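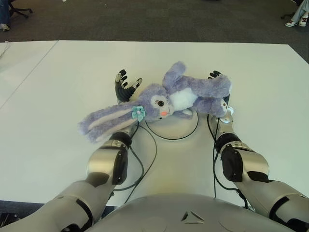

Two hands, one plush rabbit. The soft-object work at Fonari runs on a planner called Gudus.

Soft things are murder on a planner. Ask Rhea Tolentino, who has been writing motion code for Fonari since March and keeps a list of what has gone wrong on the whiteboard behind her desk. Ears, mostly. Ears and cables.

A box is easy. Six faces, it stays a box. A stuffed toy has a different outline every time you lift it, and the software has to come up with a grip anyway, for both hands, before anyone loses patience. Gudus gets 500 milliseconds. After that the watchdog cancels the plan and the arms hold position. It used to be longer and people would start fiddling with their phones.

The old way, the one Tolentino inherited, was to fit a mesh to the toy and push the mesh around in simulation. Lovely on screen. Useless when a leg folded under the body, because the mesh had no idea there was a leg under there. Primo Parisi wrote most of it and is cheerful about having deleted it. "I kept one file," he says. "For sentimental reasons. It doesn't compile."

What replaced it is scrappier. Perception, a package they call Bullis, doesn't try to model the whole toy any more. It looks for patches that seem grippable, gives each a score, and keeps the best 8. Planner takes those in pairs, one patch per hand, and throws out any pair that would cross the wrists or drag a forearm through the other arm's space. Whatever is left gets ranked by how little the arms have to move. That's it. There is no clever step hiding behind that one.

Fur is its own headache. Depth readings go fuzzy at the edge of a pile fabric, so the surface Bullis reports can sit a little above the surface the fingers will meet. Close on the reported one and you've pinched air. Hsiu-ying Fung handles the fix, a slow final approach where the position command is blended out and the fingers close on current instead. She tuned the blend by hand. Took weeks. She would like it noted that the auto-tuner was worse.

Then the two hands have to agree. This is the part that ate the spring. Each arm runs its own controller, and a floppy body between them hides the disagreement nicely, it just stretches a bit. With a rigid part you'd know at once. Fung added a shared clock and a limit on how far the hands can drift from their planned spacing, and when the limit trips both arms slow down together. Before that only one did. You can imagine.
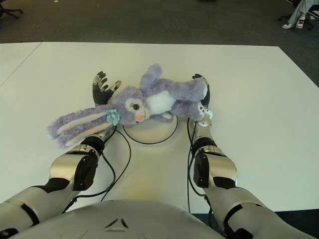
Why not teach the whole thing end to end and skip the planner?
They have a learned policy running too, under the name Rizzi, and on familiar toys it is quicker. The planner stays because its failures can be read in a log and fixed the same afternoon, and because Rizzi still gets its training runs checked against the planner's collision rules.

Which brings up the logs. Rosângela Guimarães built the replay tool, and if you spend a day here you'll see it open on more screens than anything else. Scrub back through a run, see which patch won, which lost and by how much. Change a weight, replay, see if the choice flips. She wrote it in 2 weekends and has been adding buttons to it under protest ever since. The most requested one hides all the other buttons.

Her view is that perception gets blamed for too much. Half the tickets filed against Bullis turn out to be timing: a good patch, scored properly, handed over a beat late, after the toy has already sagged somewhere else. So every message now carries the time the camera saw the thing, not the time the score was finnished. Small change. Broke eleven tests.

Crisanto Estrella, who runs the group, wants the release cut on August 10, 2026, with the timestamp fix in and the mesh code out for good. Tolentino wants another week for cables. The planner treats an arm's own wiring as a fat sleeve around each joint, which is safe and a bit dumb, and it turns down reaches that a person would say are fine. She has a thinner model half working. Estrella has seen the demo and said "after." She is still typing.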